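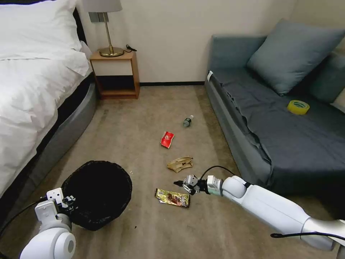
Weekly data meeting, minutes
2 August 2020
Taken by: Freya (sorry, typed fast, fix what's wrong)
Present: Freya Garside, Hayley Lockwood, Tomas, Priya, Wendell on the phone for the first half

1. Last minutes
Read, OK. One fix: the Tindall kitchen set was recorded with the old grippers, not the new ones. Hayley to correct the log.

2. Where we are
1,705 episodes kept across all tasks. Bedroom trash pickup is the thin one, everybody knows it. Target for that task stays at 100 kept episodes per layout before we train anything on it. Wendell asked if we could start early on what we have. Hayley said no, last time we did that the policy learned one path to the bin and nothing else. Left as is.

3. Bedroom task, layout
Went through the current room. Bed on the left, sofa on the right, bin down by the left arm, trash out on the carpet between. Items in this layout: small bottle with green label, red snack packet, brown paper bag, flat wrapper in gold/green/brown. Bottle is farthest out, wrapper closest.
Priya: the wrapper lies flat and is the hardest grasp of the lot. Operators pinch at the carpet and come up with nothing. Wants those misses kept if there's a clean second try in the same episode. Agreed, but tag them "retry". More than one retry, throw it out.
Tomas: paper bag always gets crumpled the same way by whoever resets. Flatten one, ball one up, fold one, mix it up.
Tape roll on the sofa seat. Long talk about this. It is NOT trash and stays where it is in the episode. We want some things in view that the robot should leave alone. Label text to say "put the trash on the floor in the bin", not "clean up the room", otherwise the tape is anyone's guess. Hayley to change the prompt wording in Wurov.

4. Which arm
Bin is by the left arm, wrapper is nearer the right one. Operators are split on it, half hand over, half drive the base and use the left for everything. Both fine for now. Wendell wants an even mix. Hayley wants whatever is natural, says forced handovers look stiff and the model picks that up. Not settled. Freya to pull 6 episodes of each and we look at them together.

5. Bin
Black bag in the bin, rim crinkles over the edge. Priya worried a gripper will snag it on the way out. Tomas says open the jaws higher and back straight up. Put that in the operator sheet.
Small white specks on the carpet by the bin: too small to grasp, do not try. Annotators should not count them as missed items either. Two people had been marking episodes as fails over this. Tomas to go back thru those and re-mark.

6. Moving things around
Bin has to move between batches. So far it's been in the same corner for too long. Plan: near the nightstand, in front of the sofa, foot of the bed if the base can get there. Lamp stays on the nightstand, keep the bin far enough off that an arm won't swing into it.
Duvet hangs down the side of the bed. Tomas wants a batch with an item partly under the edge. Everyone likes it but later, after the plain layouts are done.

7. Uploads
Cluvard sync failed again overnight, 2 batches stuck. Not lost, they're on the local disk. Priya restarting by hand. Please do not wipe the disk until she says so, in writing!!
Ranon invoice for storage, has anyone seen it since March? Hayley to ask.

8. AOB
Operators want shorter shifts on the headset. Hayley agrees, new rota comming.
Spare gripper jaw tips are in the drawer under the label printer.

Actions
Hayley: kitchen log fix, prompt wording, Ranon invoice, rota
Freya: pull episodes for arm comparison
Tomas: re-mark the specks fails, bin moves, operator sheet
Priya: stuck batches, "retry" tag in the tool
Wendell: nothing this week, he had dropped off by item 5

Next meeting same time, bring the arm clips.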